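We took the slow road into Feren in October, meaning to spend an hour at the open house and then drive on to Sedgwick for supper. We never did get to Sedgwick, and I can't say I minded one bit.

The open house is put on by Skenetti, a small housewares outfit that lends its dishes to families getting settled in town. They have 709 pieces on the books now, which seemed like an awful lot of crockery to me until I started thinking about how many bowls a single Sunday dinner goes through in our house! The visit costs nothing, and you're welcome to poke around as long as you like.

What I liked best was the round table. I have a weakness for a good tablecloth, and this one had great big roses all over it, outlined in red, the kind my grandmother would have saved for company. On it were the dishes, nothing fancy and nothing matching, and to my mind all the nicer for it. I could have stood there sorting plates all afternoon.

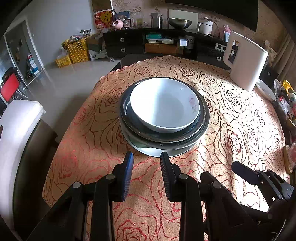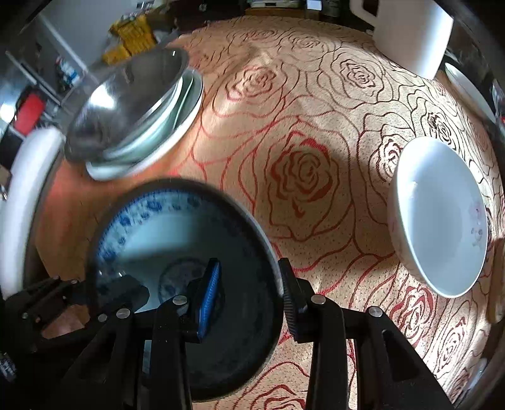
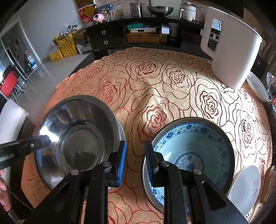
*Bowls and plates on the rose tablecloth, Feren open house*

The bowl I would have carried home is the one with blue painting inside and a round medallion at the bottom (I do love a bowl that has something waiting for you when the soup is gone). My husband preferred the stainless steel one, which he said would outlive us both. We also had a soft spot for the white pieces with a little touch of pink flower on them, so faint you could miss it.

Afterward there was coffee, and a long talk about whether bowls should be stacked with plates or kept apart. I'm a keep-apart person myself, but I was outvoted.

If you go, come before 10 in the morning, and park by the Nosuvow bakery, where the lot is free. The almond rolls are worth the stop too. We bought six and had four left by the time we reached the car.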